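Section 3. Preparing and Recording Soft-Item Sessions

If you've worked through the first two sections, your arm is mounted, your wrist camera is talking to the recorder, and you're probably itching to pick something up. This section takes you through a whole session with belts, straps, cloth and other things that won't keep their shape, following the method we call Tlapale. It was worked out by Leopoldo Ayala and Yatziri Camacho in our Idthorpe lab, and everyone who has recorded with it since has added a note or two in the margins, so please forgive us if it wanders in places.

What the method asks for

The idea behind Tlapale is quite simple. A person guides the hand through a task while the wrist camera records, and the policy is later trained on those recordings alone, with no overhead view to lean on. We record each item in many different starting shapes and give the training step a label for the moment of first contact. That label turned out to matter more than we expected! In our comparison, a policy trained on 240 labeled recordings did as well on straps as one trained on 1000 recordings without the label. We only have that result for straps and belts. Slamet Wuisan is repeating the work with towels, and until he has finished we'd ask you not to assume it carries over.

Before you start

You will need the hand with its cover fitted, a table with enough free edge for the arm to come in low, the Dadley recorder, and your tray of items. A patterned or shiny tabletop is perfectly fine. We used to cover ours with gray felt, and the policies we trained that way got confused the first time they met an ordinary kitchen table, so the felt now lives in a drawer.

CAUTION: Keep your own hands out of the reach of the arm whenever the green light is on, even if the arm has been still for a while. Pause the recorder, wait for the light to go off, and then reach in to move an item.

3.1 Setting the table

1. Wipe the table and the camera window with a dry cloth. Please don't use glass cleaner on the window, as it leaves a film that only shows up later, when you're looking at recordings and wondering why everything has a halo.

2. Turn on the room lights you normally work under and leave them alone for the whole session. Glare on a glossy surface is welcome in the recordings, provided it doesn't cover the item from one end to the other.

3. Pull the chairs and other furniture to wherever they usually stand. They'll show up beyond the table edge from time to time and you needn't clear them away.

4. Lay out the first item. Drop it from a low height and let it fall as it likes. People have a natural wish to tidy a strap before recording it (Emiliano Quintero straightened every belt in his first batch, bless him), and a tidy strap teaches the policy very little.

3.2 Checking the wrist view

5. Open the live view on the recorder and bring the hand up to the table with the jog keys, stopping short of contact. Expect the hand to take up a good deal of the view. New operators often think the camera has slipped in its mount when they see so much black along the bottom, but a large dark area there is normal with the cover on.

6. Check that you can see the fingertips, the table surface, and at least part of the item all together. The view may look upside down or tilted to you, depending on how the wrist is turned. Leave it that way. The recorder stores the wrist angle alongside every recording, and the training step takes care of the rest.

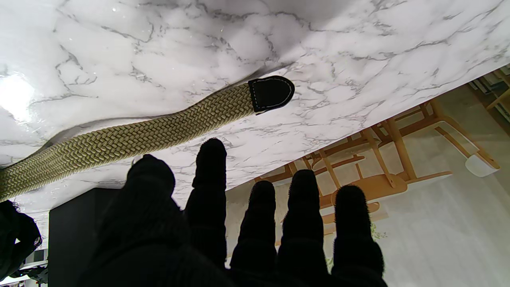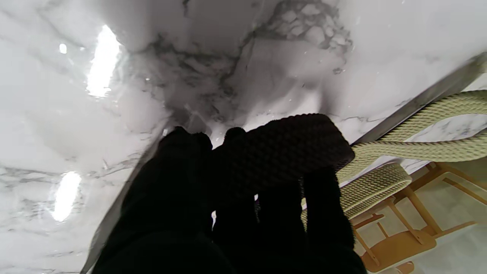
7. If the fingertips are hidden, loosen the collar screw a little, turn the camera mount until they come into view, and tighten it again. Then repeat step 6, even if you're sure.

NOTE: Braided and woven items share a lot of fine texture with a knitted cover, and a dark item against a dark hand can be hard to pick out on a small screen. Use the zoom key for this check. Zooming changes only what you see and has no effect on the recording.

3.3 Recording

8. Press Record and wait for the tone. Guide the hand toward the item at an easy pace, about as quickly as you'd reach for a cup you didn't want to spill.

9. At the moment of first contact, press the foot switch once. This sets the contact label. If you press late, carry on to the end anyway and correct the label afterward in the Farov editor, where you can nudge it backward or forward.

10. Carry out the task on your card: lift, drag, turn over, or pass to the edge. Let go fully before you back away.

11. Press Stop, pause the recorder, and wait for the green light to go off. Drop the item again for its next starting shape.

12. After every 3 recordings, change the wrist angle at the start position. Large changes are better than small ones here.

CAUTION: If a cord or strap catches around a finger, press the red button first and untangle it second. Pulling against the hand can stretch the tendons, and refitting them is a long afternoon's work for somebody.

3.4 Keeping the failures

Please keep your failed recordings. If the item slips, bunches up, or slides off the table, finish as you would normally and mark the recording "slip" on the recorder menu. Rutilio Lozano found that leaving these out made the trained policy rather overconfident near table edges, where it would keep closing on empty air. With them included, it learned to back off and try again. Delete a recording only if the camera stopped or somebody's arm entered the workspace.

3.5 Finishing the session

13. Copy the recordings to the lab drive before you switch anything off.

14. Open 2 recordings, one early and one late, and watch them all the way through with the contact label showing. Check that the picture is sharp at the fingertips in both.

15. Lower the arm to its rest position, take off the cover, and shake it out well away from the camera. Loose fibers love the camera window.

16. Write the item names and any odd behavior in the session notes. Long notes are welcome. Half of what you've just read began as somebody's grumbling in that file, and Yatziri reads all of it before she starts a training run.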